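4.2 Clearing clothes from a bed

The second chore in the Skenau set is the one people asked for most when we collected suggestions: picking up clothes left on a bed and getting them into a basket. It sounds like one job, but we scored it as two. The first part is finding and lifting each garment from soft bedding. The second is holding it over an open container and letting go. The room was furnished as a bedroom with a striped carpet, and we left cables, chairs and shoes where the staff of the Stostudwood site normally had them.

Garments were dropped on the duvet by hand, without folding. A typical start had a dark item in a heap and a second, brighter item close to it, so that the planner had to decide where one piece of fabric ended and the next began. White bedding makes that easier than it would be in most homes. We come back to this in Section 5.
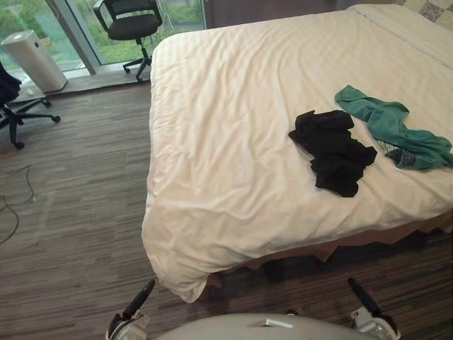

Can a machine with two arms do this chore well enough to be left alone with it? Our results say it can do most of the lifting, but a person still has to be in the building. Of 381 attempted lifts, 148 needed at least one second try, and 38 ended with a member of staff stepping in.

Most second tries had the same cause. The fingers closed on the duvet along with the garment, the wrist sensed more pull than expected, and the arm let go and started over. This is slow, but it is safe – the bedding was never dragged to the floor. The cases that needed staff were different. Long, thin items twisted as they came up, and the Gu controller, which we used without changes, sometimes read the twist as a slip and opened the fingers too early.

Using both arms at once saved time on the way to the container and cost time once there. Each arm had to keep its garment clear of the other, and loose cloth takes up far more space in the air than it does in a heap. Sleeves and hems also hang lower than the point the arm is tracking. We tried the second part of the chore with two kinds of container, a shallow tray and a basket, both placed on low wooden furniture.

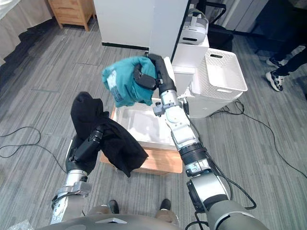 One reader of an early draft objected that the comparison with a person was unfair from the start, as a person would scoop up everything in a single armful and would not care which hand held what. The same reader asked us to report total time for a full session and leave out time per garment. We have kept both. The longest full session took 958 seconds, and a large share of that was spent waiting for one arm to finish so that the other could move.

The objection does point at something we could change. Nothing in the chore requires one garment per hand, and a policy that gathers several items in one grasp would suit a basket better than a tray. The basket also forgives a poor release, with walls that catch a sleeve that would slide off a flat surface.

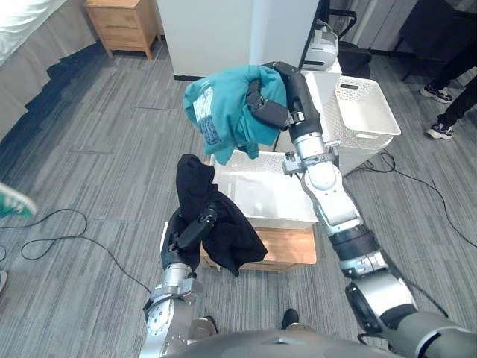
Where a garment did end up over the rim, we counted the drop as a success if most of the cloth was inside. A stricter rule would lower the score, and groups who want to compare with the Gromitz protocol should note that it counts any overhang as a failure.

The overhead view was not enough to judge the grasp itself. Once cloth bunches around the fingers it hides the contact points, and from the head camera a firm hold and a weak one look much alike. For this we relied on the wrist cameras, which stay close to the fingers at all times. They have their own limits – the gripper housing takes up much of the picture, and anything held fills a good part of what remains.

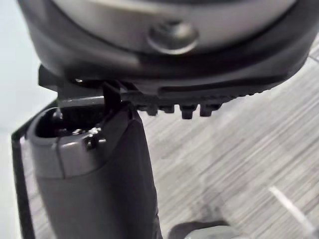
Figure 4. Wrist camera view with the toothed gripper finger over a dark gray object, striped carpet below.

Wrist views were labeled by hand after each session. Labels cover contact, slip and release, and they were not used to steer the arms during the trials reported in this section.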